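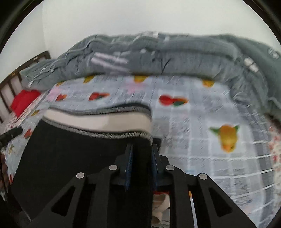
Prakard Hand-Held Gripper Kit
For recording household tasks: folding, sorting, making beds, clearing surfaces

Item type: hand-held recording gripper
Supplied by: Unonance
Availability: made to order, next batch in July

Overview

The Prakard is a two-finger gripper which a person holds in the hand and uses in place of the fingers. A wide-angle camera looks down over the fingers and records every movement. The recordings are then used to teach a robot arm with the same fingers. You do not need to own the arm while you record, and for many buyers this is the main reason to start with the Prakard: you can collect your first data in ordinary rooms and decide about the arm later.

We sell the kit mostly to small labs, to university groups and to companies who are planning a laundry or housekeeping robot and must put a number in the budget before they have a robot.

What is in the kit

Hand-held gripper with trigger handle
Black finger plates, one left and one right, already mounted
Textured finger pads, dark blue, one pair mounted and 2 pairs spare
Wide-angle camera with mount
Hex key and spare screws
Carry case
Printed guide for the operator

A computer for storing the recordings is not included. Please see the section on storage below, because customers often forget this cost.

Working with clothes and bedding

Soft things are harder than boxes and cups. A garment with a thick waistband gives the pads a good edge to take, and we suggest new operators begin with such pieces. Thin shirts and loose sheets come later. If the pads slip on smooth fabric, clean them with a damp cloth and let them dry before you continue.

Record on real beds with real bedding if your robot will work in homes. Patterned sheets, a rolled quilt, pillows and cushions at the side all belong in the data. A customer who records only on a white table will get a model which knows only a white table, and we have seen this mistake more than one time.

Planning the number of recordings

The correct amount depends on your task, so please take these numbers as a starting point for a budget and do not read them as a promise.

One garment type, one room: 400 recordings
Several garment types, several rooms: 2000 recordings

For the second plan we advise to have at least 2 kits, so that one operator does not wait while the other is checking files. Change the room often. It is better to bring the same kit to another home than to repeat the same bed for one more day.

Please also count the hours for sorting. Somebody must look at the recordings and remove the bad ones, where the hand covered the camera or the garment fell outside of view. Buyers plan well for the operator and forget the person who checks.

Storage and power

Recordings are saved first on the card in the camera and copied at the end of the session. For the larger plan we recommend a drive of 2 TB and a second one for backup. The camera battery is charged by USB cable. Keep a spare battery in the case — a session that stops in the middle of a pile of laundry is annoying for everybody.

Wear parts

The finger pads are the part that you will replace first. We advise new pads after 500 recordings with fabric, and earlier if the texture feels smooth to the thumb. Pads are sold in pairs. Always change both sides together, otherwise the grip becomes uneven.

The plates have triangular cutouts to save weight and they normally last for the whole project. The screws should be checked every week of use. Tighten by hand only.

Using the same fingers on a robot

The Makori adapter plate (sold separately) holds the same fingers and the same camera on a robot arm. Before you order it, send us the model of your arm and a drawing of its flange. We answer if it fits, and if it does not fit we can quote a custom plate. The custom plate takes longer, so put it early in your schedule.

Software

The Jelura software is included for every kit. It cuts the long recording into single tasks, measures the opening of the fingers and exports the files. It runs on Linux only at this time. A Windows version is in preparation, but please do not plan your project on it.

How to order

Write to us with the number of kits, the country of delivery and the task you want to record. You receive a written quote, valid for the budget period you name. Universities can order against a purchase order. For companies we ask half of the payment at order and half before shipping.

Rental is possible for shorter projects. The rent is subtracted from the price if you decide to keep the kit. Pads are not part of the rental and are billed by use.

Support is answered Monday to Friday. On Saturday we only read messages about kits that stopped working during a booked session — write "session" in the subject line.

Related items

Prakard finger pads, pair
Prakard finger plates, left and right
Makori adapter plate
Spare battery and charger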